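Notes on wax over shellac, continued from March.

The shellac question is settled for me. A two-pound cut padded on thin dries fast enough that three coats fit in one evening, and the fourth can be left off if wax is going on top. What I had wrong last time was the wax.

I had been using the Vultari paste straight from the tin. It contains a strong solvent and hauls off fairly easily if you catch it at ten minutes. At twenty it grabs, and you spend the rest of the night with a brush. The Arnside soft wax is slower and more forgiving, but it leaves a film that shows every fingerprint for a week.

## Grit before wax

Steel wool sheds. I switched to foam-backed pads:

- 1000 after the last shellac coat, dry, light pressure, with the grain
- 2000 only on tops, never on legs or aprons
- vacuum, then a cloth barely damp with mineral spirits

Going past 2000 gained nothing I could see. Starting at 80 on bare wood and skipping grades did cost me: the swirls stayed hidden until the first coat and then showed from every angle.

Wax does not fill damage. It darkens a raw scratch slightly and makes it easier to find. Anything deep needs a burn-in stick or a colored filler before the finish goes on.

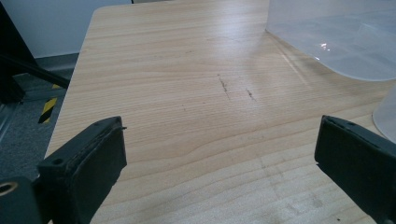
One reader wrote in to disagree about the filler, saying that on thin veneer a burn-in knife is too hot and lifts the glue, and that a hard wax crayon pressed in cold holds for years if the top is kept away from a radiator. Fair point. I have only used the knife on solid stock.

Next is the Zaltari liquid wax, on a test board, half with the 2000 step and half without.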